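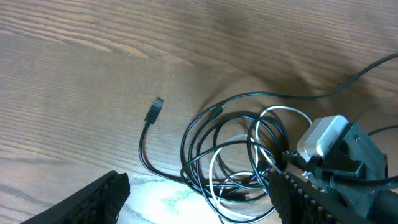
Flidness Cable Tray - Set-up Guide
Section 3: Sorting and loading your cords

Posted Tuesday by the Kvaran help desk

Do this before you mount the tray. Much easier on a table than under one.

1. Unplug everything. Both ends. Power adapters too.

2. Put the whole tangle on a clear tabletop, good light. Wood, glass, whatever, just flat.

3. Find a loose end. A USB plug sticking out to the side is a good start. Follow the cord back into the pile with your fingers. Don't pull yet.

4. Pull out any white cords first. Easy to see against black ones. Lift the loops off one at a time, adapter end last.

5. Now the black cords. Same way - loose end, follow, lift. If one gets tight, stop and push some slack back in.

CAUTION: Never yank a cord by the plug. The wire can break inside and you wont see it from the outside.

6. Check each cord end to end. Cracks, bare wire, bent metal on the plug = throw it out. Don't tape it.

7. Wrap each good cord in wide loops, the size of your hand or bigger. Close with one of the Stakine straps (bag B). Snug, not tight.

8. Label both ends. Labels are on the back of the parts card. Write on them before you stick them, the pen smears otherwise.

9. Load the tray. Thick cords on the bottom, thin ones on top. Adapters go in the end pocket, flat side down, not stacked.

NOTE: The tray holds 3,080 grams. Cords hardly ever get there, adapters and power strips can.

CAUTION: Don't run a cord that is still coiled if it feeds a heater or anything else that draws a lot of power. Uncoil it all the way. Coils hold heat.

10. Leave a hand's width of slack at the device end. More if your desk goes up and down - raise it to full height and check before you close teh lid.

Short on straps? Order part 486, pack of 123. The older Sestetti straps fit too but the buckle sits a bit high under the lid.

Go on to Section 4, Mounting the tray.

Related items
- Flidness Cable Tray: parts list
- Mounting under glass desks
- Stakine straps, care and cleaning
- Sestetti tray owners: which lid do I have?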